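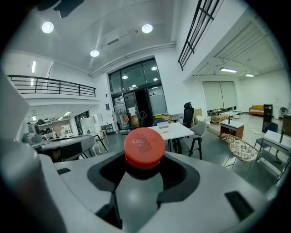

Photo: Hamdia Habte / Brerkolel

Grallell Hall: progress report on the rooms and the furniture
2021-10-09
Prepared by Hamdia Habte, for the Witar fund

11 shares 0 comments

Dear colleagues,

With this report I inform you how we have used the second part of the grant, and what is still to be done in the hall. The first report was sent to you in July. At that time the hall was still mostly a plan on paper, so I am glad that I can now write about real things.

The large room

We kept the large room open, as it was agreed with you. The walls and the high ceiling are white, and the round downlights are set into the ceiling. With the white surfaces the room is very bright, also in its deeper part. The black metal railing of the upper level stays as it is. We asked one painter for a price to change it to gray, but in my opinion the money is better used for other things, and the black looks good against the white.

Under the balcony we have the recessed area with the gray wall shelving. There are additional lights in the underside of the balcony, and a vertical strip light on the left wall. In the first plan this area had no furniture at all, and I am thankful that you accepted the change. The long gray counter stands in front of it. People who come in put their things on the counter first and decide later where they belong, so I would like to have one more shelf there if the budget permits it.

Tables and small items

The tables were the most difficult decision. We compared the offers during several weeks and at the end we have chosen the square white top with a light gray veining, similar to marble. The floor is dark, a teal gray with a strong shine, and the white tops give a good contrast to it. A person who sits down finds immediately where the table ends.

For the table work we use light gray plastic trays with rounded corners. Each tray has two round recesses at one end and one large rectangular compartment. Small bottles and other little things tend to travel over the whole table during a session, and the tray gives them a fixed place.
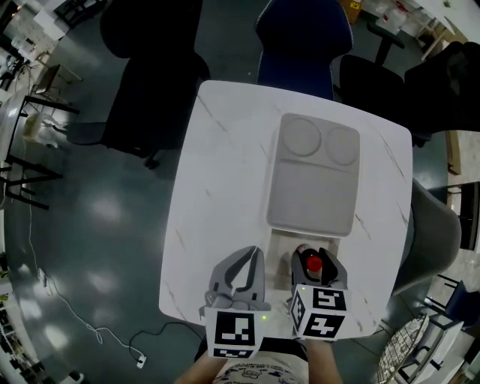

The chairs are not yet one family. We have office chairs in black and in dark navy, and also a dark gray plastic one. I would like to keep them all for this year. The navy chair has a tall back and several users have asked for more of this type, therefore I have requested an offer from Poulain. The answer did not arrive before I finished this report.

Costs

From the second part of the grant we have spent 3,452. The planned amount was 3,637, so 185 remains. I propose to use the remaining money for the additional shelf under the balcony. If you prefer that it is returned, please inform me and I will prepare the transfer.

Open points

The offer for the chairs, as I wrote. The decision about the shelf. The final invoice for the lights, where the address of Brerkolel was written wrongly and a corrected copy is needed before I can close this position. I will send it to you separately when I receive it.

With kind regards,
Hamdia Habte
Brerkolel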